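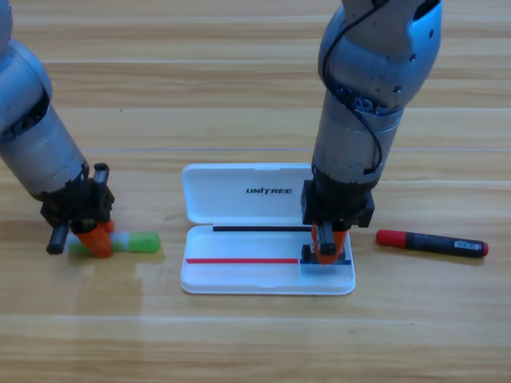 Kári Hauksdóttir asked at the end of the last session why we check the fingers before the cameras, when most missed picks get blamed on the cameras. Her group had recalibrated the cell on two occasions in July and the left arm still put the marker down crooked. The fault was a loose screw at the finger mount, and a new calibration can't fix that. So the order below is mechanical first, software second.

Unit 5: Looking after the two-arm cell
Handout for the Prarnuvetti bench, Flesside lab
Revised 2025-08-07

What you are responsible for

Each group leaves the cell ready for the next one. Ready means both arms home without a fault, both grippers close evenly, and the marker case task runs from start to finish. If you can't get it there, write down where you stopped and leave the log sheet on the controller cabinet.

Before power

Wipe the table where the case will sit. Grit under the case lets it slide when an arm pushes down on the tray.

Look over the orange fingers on each gripper. Replace a finger if the inside face is shiny, split or has taken a dent. Always replace both fingers on a gripper together. A new finger against a worn one closes off center, and the marker will roll as it is lifted.

Check the finger mount screws with the short driver. They should be snug. Do not lean on them; the threads strip easily and the spare mounts come from Ververidis, who are slow in summer.

Follow the cable down each arm with your hand. It needs enough slack for the wrist to turn fully in either direction. If a loop can reach the gripper, move the tie up the arm.

After power

1. Home the left arm, then the right. Never both together on this bench, as the homing paths cross above the case.

2. Open and close each gripper with nothing in it. Listen for a click at the end of travel. A click means the stop has shifted.

3. Open Femgate and load the bench profile. Check that the closing force has not been changed by the last group.

4. Set the case down with the lid open and toward the back of the table. Jog each arm to its reference point on the tray rim. If the error is more than 5 mm, move the case. If it is less, let the software correct it.

5. Run the task at low speed with one hand near the stop button.
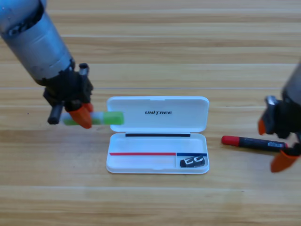 Figure 2. Green and white marker in the left gripper, red-capped marker at the right gripper, case open between them.

Reading a bad pick

Marker tilts in the gripper: uneven fingers or a loose mount. Go back to the checks before power.

Marker is straight but lands beside its place in the tray: the case has moved, or the reference point is wrong. Repeat step 4.

Gripper closes on the barrel label and slips: shift the grasp point 8 mm toward the cap in Femgate and save under your group's name. Don't overwrite the bench profile.

Arm stops with a force fault over the tray: the finger has caught the rim. Release the gripper, raise the arm by jogging, and look at the fingertip before clearing the fault.

Service interval

Fingers are inspected off the gripper every 200 cycles. Femgate shows the count on the start page, and whoever changes the fingers resets it. Write the old count on the log sheet before you reset.

For next time: read the section on tool center points and bring your group's log sheet.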